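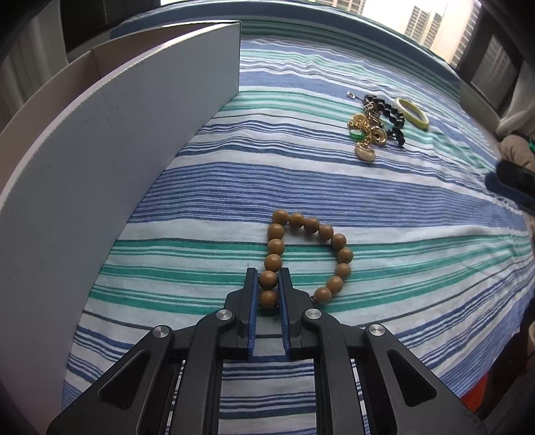 Recording a Pick Demonstration with the Hand-Held Gripper

Each demonstration in the Citar set covers one item of jewellery, moved from the cloth into the box. Beaded bracelets are the hardest items, as the loop changes shape when it is lifted. Please follow the steps below.

1. Place the item on the cloth, clear of the other pieces.

2. Start recording and hold still until the tone sounds.

3. Approach slowly with the fingers open. Let one side of the loop pass between the pads - do not press into the cloth.

4. Close, lift and release over the box. Keep each take under 15 seconds.

5. Mark any dropped item as a failure. Failed takes are kept.

The February policy was trained on 1200 takes, with 400 held back for testing. Questions about labelling should be sent to Zawadi Mosoti.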